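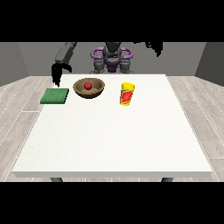
Monday, 6 a.m.

Slept badly and started on the purchase request early. The draft was due to Gerkgate last week and the cell is still a list of open lines. Wrote them down again from scratch, without looking at the old sheet, to see which ones I would forget. Forgot the spare fingers and the floor anchors. Both are back in.

Two arms on one central body, two-finger grippers, fixed table in front. That part is settled. The simulated version has been running on the workstation since Friday's build and I have no complaint about the layout. The arms come down from behind the table, so the operator side stays open and the whole near half of the top is free for staging. I want the real table to be the same: plain, white, rectangular, no lip. A lip would catch the fingers at low approach angles and we would spend a week tuning around it.

The object set in simulation is still the small one. Flat green block, bowl, red ball, the yellow and red container. I thought about widening it before the request goes in and decided against it. The block sits right at the left side of the top and overhangs, and I would like to keep that case in the set. If the vendor's reach figures are honest we can work there without moving the base. If they aren't, I would like to find out before we have bolted anything down.

Quotes so far. Zoltia came back first, with the arms, controller and cabling on one sheet and the grippers listed as an option. Okoro quoted the grippers separately and was cheaper on fingers but longer on delivery. Brullov has not sent anything beyond a data sheet. I will give them until the end of the day and then close the comparison with two columns.

Fingers are $126 a pair from Okoro. We go through them faster than anyone budgets for, mostly on table contact. I put down 6 pairs for the first year. The old rig used more than that, but it had a worse controller and no force limit worth the name. Finance will ask why fingers are on a capital request at all. Moved them to consumables, then moved them back, since consumables is frozen until March.

Table: $400 for the frame and top, delivered flat. Could be built in the shop for less, but the shop queue is long and the top has to be level across the whole surface. Not worth saving on.

Cameras are undecided. In simulation the view is free and I can put it wherever I like, which has made me lazy about it. A real mount needs a post, the post needs a place to stand, and the arms swing through most of the good places. Drew three positions on graph paper. The one directly opposite the body is the best for seeing into the bowl and the worst for the operator's head. Left it as a line item with no part number.

Noon

Called Zoltia about the warranty. It covers the joints and the controller, does not cover the grippers if they come from another supplier, and gets vague if the gripper adds load past the wrist rating. Asked for that in writing. The Okoro gripper is inside the rating on paper, with the cable weight left out. Need to weigh a cable.

Floor loading: still waiting on the building drawings. The base is heavier than the old one and I would rather not guess.

Evening

Nothing from Brullov. Closed the comparison with two columns – arms from Zoltia, grippers from Okoro, table separate. Added 40 hours of our own time for installation, then read it over and left it. Somebody will cut it anyway.

Ran the scene a few more times before going home, with the ball's start position varied inside the bowl. I need to look at the contact settings on the rim before I trust any number that comes out of it. For the request it makes no difference.

To do tomorrow: cable weight, drawings, camera post, ask whether shipping is in the Okoro price or on top.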